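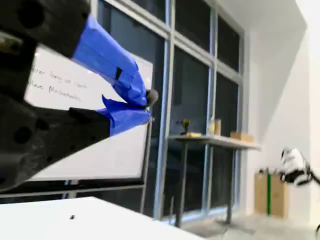

Ada Martinelli wants to know if a tall table is worth the floor space in a shared room or if it just turns into a shelf with one leg. Fair question!! Going to do this as a thread, I have tea and opinions.

Short version: it's a shelf right now, yes. Drill, block of wood, little upright board, flat cardboard box. All stuff that was "just going there for a second."

Long version. I got the tall gray one in August when the Valentini office two floors down was clearing out, and I wanted it for standing work. Cutting tape, marking up board, eating a sandwich while looking at the whiteboard and pretending to think.

And for a while I did exactly that. Every morning. I even bought a mat to stand on (the mat went home with me, my kitchen floor is freezing, sorry to the mat's original purpose).

The thing with pedestal tables is you can get right up to them. No legs in the corners to kick. You can pull a stool in from any side. I love that part and would buy one again for that alone.

The other thing with pedestal tables is don't lean on the end. Please. Guido Melis leaned on the end of ours and a whole tray of screws went under the radiator – we were finding them for weeks.

So anything you have to push down on goes on the white table. Sawing, pressing, gluing with clamps, all of that. White table also shows every crumb and speck, it's a great way to find the one tiny screw you dropped and a terrible way to feel good about your cleaning.

Somebody always asks about the drill on the block. I like it standing up. On its side it rolls around and somebody shoves it back with their elbow to make room. Up on its bit of wood it has A Place. Try it, any scrap will do.

If I could only pass on one thing about shared rooms it would be that. Give the drill a block. Give the scissors a cup. People put things back way more when there's an obvious spot and nobody has to read a label to find it.

We tried labels btw. Rosario Melis made a full set, very nice handwriting, and they lasted until the first person moved the tape drawer.

Window table or wall table? I went back and forth on this so many times. Window won for the daylight, and in summer it's lovely there. In January it's dark before I've finished my second coffee and then you're working next to a big black grid of glass with your own ceiling reflected in it.

I don't hate it! It's kind of cozy. But if you do fiddly work in the evenings get a lamp you can bend, the ceiling lights come from behind you and your hands end up in their own shadow.

Lamp I'm looking at is the Rindarow one with the clamp. If anyone has it, does the clamp hold on a thick edge? The listing has 1,132 reviews and I read way too many of them and they're all about the color.

Whiteboard: get one on a stand with legs. We had a wall one in the old place and it was always across the room from wherever the talking was. On a stand you drag it over. It does end up at a funny angle and it does eat floor, so measure first.

Also wipe the whiteboard. I say this to myself mostly.

Cardboard. Ok. Cardboard is my weak spot. Boxes along the wall are "for shipping," the flat one on the table is "for shipping," and I shipped 2 things last year.

Lucrezia Marino has a rule that an empty box gets one month and then it's recycling. I think that's brutal. I'm going to try it. Starting date 16 January 2022, hold me to it, I'll report back.

Cost, for the people in my messages: the table was 300 with the stools thrown in, and I carried it up with Guido, so add one pizza. New ones that size from Brilari were way out of my range when I checked.

So Ada – yes, get one, if you can keep half of it clear. Half is realistic. I clear mine tonight, drill stays, board goes back on the rack, box is on its one month.

Also if you're buying used, flip it and check the bolts where the leg meets the top. Ours needed a turn on every one of them.

Oh and bring the mat back, me.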